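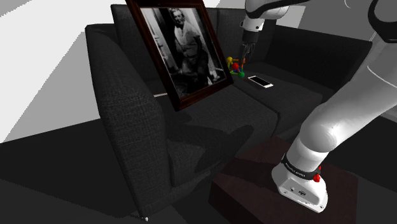 Sofa cell, simulated: arm on its pedestal at the front of the seat, fingers lowered over the toy.

September — by Zane Kütt
Filed under: Cell setup & upkeep
Search the Nondasier help pages Go

Where does the arm base go?
On the pedestal box, directly in front of the seat. Enter the box height as 310 mm in the Stedument cell file.

Can I move the picture frame?
Yes. Reload the cell afterwards — the planner keeps the old collision shape until you do.
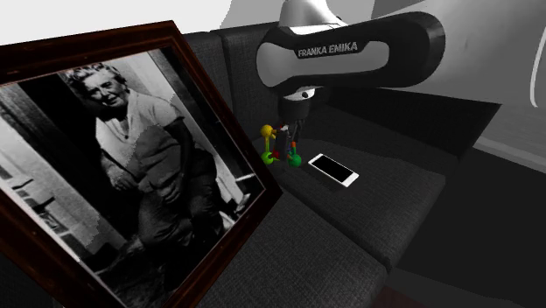

Gripper at the toy, with the phone lying flat to its right.

The planner stops with code 714. What now?
The finger clearance to the cushion is too small. Raise the grasp height by 2 mm and run again.

And code 903?
The gripper model has not loaded. Check its path in the cell file, then restart the Jarncombe server.

How often should the joint zeros be checked?
After every change to the arm model. Save the old values first.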